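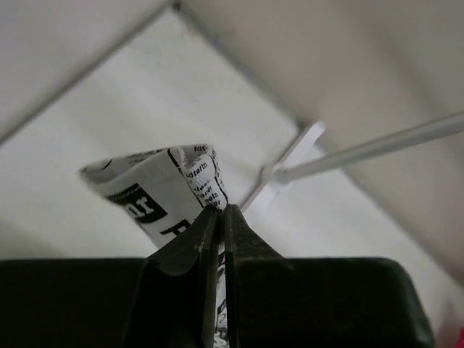

Tredia open day, Breltbridge. Doors at 9, line already out to the street. Parking $29, ouch. Skipped the talk, went straight to the newsprint stuff. Black on white, loud headlines, teeny columns. Love it.
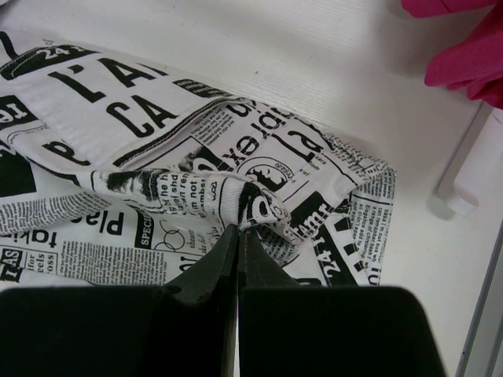 Posted by Baptiste | Visits | October

Tried to read it, gave up, half the letters upside down. Gridano hall next, about 100 people in there and definately no air. Coffee good, map useless. Would go agian, earlier tho. 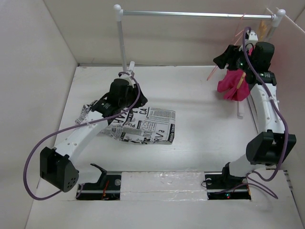 Newsprint again, silver rail behind. Tredia, Breltbridge.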